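盘子上的番茄酱、咖喱渍洗不掉，是洗涤剂的问题还是水的问题？

分类：家居生活 > 厨房清洁
浏览 800 次　回答 3　收藏 60

Yi-an Noh 提问

四月刚搬到 Tiltdale，租的老房子，没有洗碗机，所有碗盘手洗。以前住的地方也是手洗，从来没为这件事烦过，搬过来以后盘子却总是洗不干净，想请教一下有经验的朋友。

具体情况是这样的。我们家晚饭吃得晚，吃完一般九点多了，碗盘堆在水槽里，第二天早上七点左右我再洗。家里做番茄类的东西比较多，肉酱、炖菜、还有一种用甜椒和番茄熬的酱，每周至少吃三次。浅色盘子上沾了这些酱，过一夜就干成一条硬边，用海绵擦要来回擦很久，擦完了对着窗户看，有时候还留一层淡淡的橘黄色。塑料保鲜盒更严重，里面整个都变色了。

我用的洗洁精是超市里最普通的那种，柠檬味，原来住的地方也用同一种。海绵是黄绿两面的，绿的那面我不太敢用力，怕把釉面刮花。热水器是老式的，水龙头开到最热也只是温温的，要放很久才会烫手。另外这边的水好像比较硬，烧水壶用了两个星期就有一层白的东西，玻璃杯晾干以后全是水印。

已经试过的办法：

多挤洗洁精，没有明显区别，反而要冲很久。
小苏打干粉直接撒上去擦，有点用，但是很费手。
白醋泡，水印少了，酱的颜色没变。

想问的有这几件事。第一，这种干掉的酱渍到底应该先用冷水还是先用热水？我妈说一定要热水，我室友说热水会把东西“烫”在盘子上。第二，硬水会不会影响洗洁精的效果，有没有必要装软水的东西？第三，那层橘黄色还有没有救，特别是塑料盒。

盘子是普通的瓷盘，没有金边，也没有手绘的花。谢谢大家。

补充：有人在评论里问是不是盘子本身的颜色，不是的，原来是奶白色，有一摞是同一批买的，放在柜子里没怎么用的那几只现在还是奶白色。

Deividas Lepik 回答（已采纳）

我在 Pultgate 一家小餐馆的后厨干过几年，洗碗是每个人都要轮的，分开回答你。

一、冷水还是热水

要看沾的是什么。你妈和你室友说的都对一半。

蛋液、牛奶、面糊、生肉汁这类含蛋白质或者淀粉多的东西，先用冷水或者温水冲。太热的水一上来，蛋白质会凝住，淀粉会变黏，粘在盘子上更难弄。我们后厨洗打蛋盆，第一遍永远是冷水。

番茄酱、咖喱、辣油这类，颜色主要溶在油里，冷水冲不走油，得用热水加洗洁精。水温到你戴着手套能忍的程度就行，不需要刚烧开的水。瓷盘从冰凉的状态突然浇开水，有裂纹的会直接裂开。

肉酱两样都有，我的做法是吃完先用刮刀或者纸巾把盘子上的酱刮掉，冷水快速过一下，再放进热的洗洁精水里。刮这一步最重要，比后面用什么洗洁精都重要。

二、不要放过夜

你的问题有一大半出在这里。酱刚吃完的时候一冲就掉，干一晚上就成了壳。晚上实在不想洗，也没有关系，刮干净以后在水槽里放半盆水，滴几滴洗洁精，把盘子平着压进去，早上再洗。要压进去，斜着靠在盆边是没用的，露在水面外的那一块照样会干，而且往往就是盘子边上那一圈。 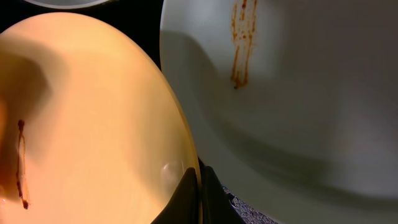 盘边干掉的一道深红褐色痕迹，看着像酱汁。

碰到已经干成这样的，不要上来就擦。把一张厨房纸叠两层，用热的洗洁精水打湿，贴在那一条上面，等十五分钟再揭掉，剩下的用海绵黄的那面推几下。边缘还有硬的，用塑料刮片（旧的会员卡也可以）顺着盘子的弧度刮，不要竖着抠。铁丝球不要碰浅色瓷盘，会留下灰黑色的金属划痕，看起来比酱渍还脏。

三、硬水

会影响。硬水里的钙镁会消耗一部分洗洁精里的有效成分，表现就是泡沫少、油感去得慢、晾干有白印。不过手洗的话影响没有大到洗不掉番茄酱的程度，所以我不建议你为了洗碗专门装软水机，租的房子更没必要。可以做两件事：

1. 用盆洗，不要一直开着水龙头往海绵上挤洗洁精。一盆水放一次洗洁精，浓度稳定，也省水。水浑了或者浮油了就换。
2. 冲完以后不要自然晾干，用干布擦。水印是水蒸发以后留下的，水擦掉了就没有东西可留。玻璃杯尤其要擦。

烧水壶里的白垢用柠檬酸煮一次就行，和洗碗是两回事，不展开了。

四、热水不够热

老热水器我也用过。做饭的时候顺手多烧一壶水，倒进盆里和自来水兑，一壶足够洗两三个人的碗。先加冷水再加热水，防止溅出来烫到。

五、那层橘黄色

瓷盘上的可以去掉。釉面完好的话，颜色只是浮在表面的一层油膜，或者卡在很细的刀痕里。小苏打你用过了，但是干粉直接擦效率低，改成加一点水调成牙膏那样的稠度，抹上去，放半小时，再用湿布打圈擦。还不行就用含氧的漂白粉（过碳酸钠），按包装上写的比例兑热水，泡到颜色退了为止，然后彻底冲洗。泡的时候容器不要盖严，它会放气。

注意不要把含氯漂白水和白醋一起用，也不要前脚醋后脚漂白水不冲洗就接着来。这个会产生有毒气体，每年都有人出事。

塑料盒是另一种情况，油和颜色已经渗到塑料里面去了，表面怎么擦都没用。可以洗干净以后放在窗台上晒几天，番茄和胡萝卜那类颜色见光会慢慢褪，咖喱里的姜黄也会褪。晒完能淡很多，不过盒子发白发毛的就直接换掉，用久了刮花的塑料本来也不好洗。以后装番茄类的东西用玻璃的，或者装之前在盒子里薄薄抹一层油，能挡一点。

六、海绵

顺便说一句，你如果搬家后一直用同一块海绵，换掉吧。海绵里面存满油以后，洗什么都是一层油膜，你会以为是洗洁精不行。我自己是两周换一块，洗完挤干立起来放，不要泡在水槽里。

Yi-an Noh 回复 Deividas Lepik

谢谢，写得很详细。海绵确实一直没换过……昨天换了新的，又按你说的湿纸贴了十五分钟，干的那一圈真的一推就下来了。保鲜盒有三个已经放到窗台上了，这边总是阴天，不知道要晒到什么时候。

还想问一下，过碳酸钠对木勺能用吗？我有两把木勺也是红的。

Deividas Lepik 回复 Yi-an Noh

木勺不建议泡，泡久了木头会起毛开裂。用盐和半个柠檬搓一遍，冲干净，竖起来晾透，再抹一点食用矿物油。红一点不影响用，我家的勺子早就没有原来的颜色了。

阴天也能晒，就是慢。

Hidonholm老住户 回答

直接买个洗碗机。我家以前也是手洗，为了谁洗碗天天吵，后来买了台式的小洗碗机，放在台面上接水龙头就能用，租房也可以带走。二手的 100 块出头就能收到，我那台是 90 收的，用到现在没坏过。

热水它自己会加热，不用管热水器。硬水就往里面放专用盐。番茄酱什么的都能洗掉，不过塑料盒照样会变色，而且会把别的塑料也染上，塑料的还是手洗。

缺点是声音大，洗一次时间长，大盘子放不了几个。

Fogh厨房杂记 回答

楼上说的洗碗机要看你台面够不够大，老房子厨房一般都小，先量好再买，还要看水龙头的接口能不能接，有的老式龙头要另外配转接头。

我补充一个别的。看一下你的盘子有没有细裂纹，就是釉面上像蜘蛛网一样的那种，用手指甲划过去有时候能感觉到。如果颜色是沿着细纹走的，那就是渗到釉下面去了，小苏打和漂白粉都只能淡一点，过一阵又会出来。这种盘子我一般拿来垫花盆，不再装吃的。

检查方法：盘子洗干净擦干，侧着对着灯看，慢慢转一圈。反光断断续续的地方多半就是划痕或者裂纹。刀叉划出来的灰线不算，那个用去污膏能擦掉。

白醋去水印是对的，不过大理石台面不要滴到，会留下一块哑光的印子，我家台面上现在还有两块。

Yi-an Noh 回复 Fogh厨房杂记

刚才对着灯看了，没有裂纹，就是有很多刀叉划的灰线。去污膏一般在哪里买，超市清洁那一排有吗？

Fogh厨房杂记 回复 Yi-an Noh

有，通常和不锈钢清洁剂放在一起，买膏状的，不要买粗颗粒的粉。先在盘子背面试一小块。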